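Dromasby Mugs: Frequently Asked Questions

Can I put my mug in the dishwasher?
Yes, on the top rack. The glaze will cope with a normal daily wash. The flowers are applied under the final glaze, so they won't lift, but very strong tablets can dull the shine over the years. If you are fond of a particular mug, wash it by hand with ordinary washing-up liquid.

Can I use it in the microwave?
Yes. There is no metal in any of our colours. The handle may get hot if the mug is heated for longer than 2 minutes, so use a cloth.

How do I get rid of tea stains on the inside?
Put a spoonful of bicarbonate of soda in the mug, add a little warm water and rub the paste round with a soft sponge. Leave it for ten minutes and rinse. Don't use wire wool. It scratches the white glaze and the next stain will be harder to shift.

Which colours does the floral mug come in?
Orange, cream and pale green. The orange one has pinkish-red flowers with thin dark stems and small dark leaves, set round the upper part of the mug. All three are white inside.

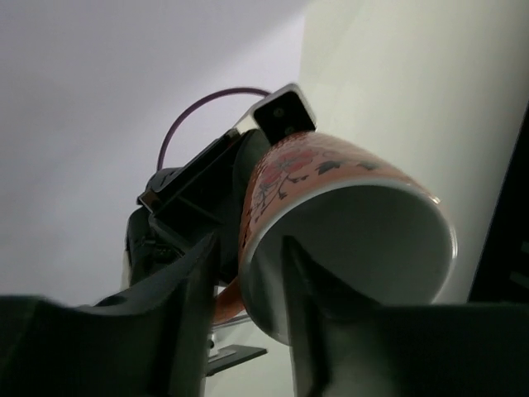

The cream and green mugs are made in smaller batches and sell out more often. The next batch of green is due from the Colotitz workshop after October 14, 2026.

Why don't the flowers on my two mugs match exactly?
The transfers are put on by hand by Matěj Zelenák and his team, and a stem may sit slightly higher or lower from one mug to the next. We don't treat this as a fault. If a flower is torn or missing, send us a photo and we will replace the mug.

Can I stack them?
We'd advise against it. The rims are thin and can chip if one mug is lifted out at an angle. Hooks are fine, provided the hook is wide enough for the handle.

My mug arrived broken. What should I do?
Keep the box and write to us within 3 days of delivery with your order number. You don't need to send the pieces back.

Do you sell single mugs?
Yes, singly or in pairs. Cafés and guest houses can order by the crate, which holds 64. Crate orders are handled by Vilém Charvát at our Cunach office and usually take 23 days.

Can I collect my order?
Only from Cunach, on weekdays. The workshop has no shop counter.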